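Home | Menu | Orders | FAQ

Enthorpe Sandwich Counter – FAQ

How are the sandwiches wrapped?
Each wedge goes in clear film, twisted at the narrow end.

How many can I order?
Up to 80 wedges. Anything over 50 needs 4 days' notice.

Is there one on white bread?
Yes, with a red and green filling.

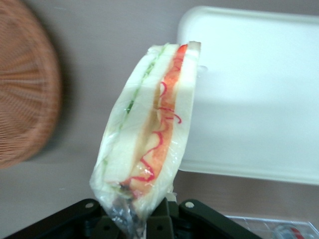
Keep them chilled until lunch – and leave the film on, or the bread dries out.

Share 558 | Comments 2

Do you deliver to Dustbridge?

Ordered in January, good bread.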